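Chapter 2
Sorting What's on the Table

Most tidying books begin with the closet. We begin with a tabletop, and we think you'll enjoy it! A table collects the small things a household uses every day, so it's a wonderful place to practice looking closely before you decide where anything belongs.

In this chapter you will learn to sort small items by shape, by use and by how often you reach for them. You'll need a clear surface, a tray and up to 25 objects from one drawer. Set aside 50 minutes, and more if you're working with a partner (it's more fun that way).
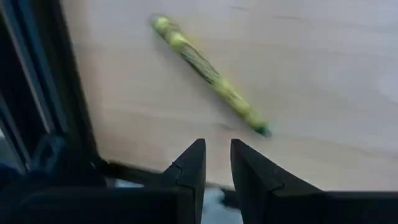

LONG AND NARROW

A slim yellow-green cylinder on a pale wooden table could go in with the markers, the pens or the small tubes. Which pile would you choose? Shireen Nel's class in Brustonau argued over a question like this for most of a morning, and their final groupings appear in Section 2.2.

Start with shape alone. Put every long, narrow object in one row, all pointing the same way, and leave caps and lids on. Don't test anything yet. Once the row is finished, pick up each piece, read any label it has, and write its name on your sorting sheet.

Key words: category, overlap, home spot, holding tray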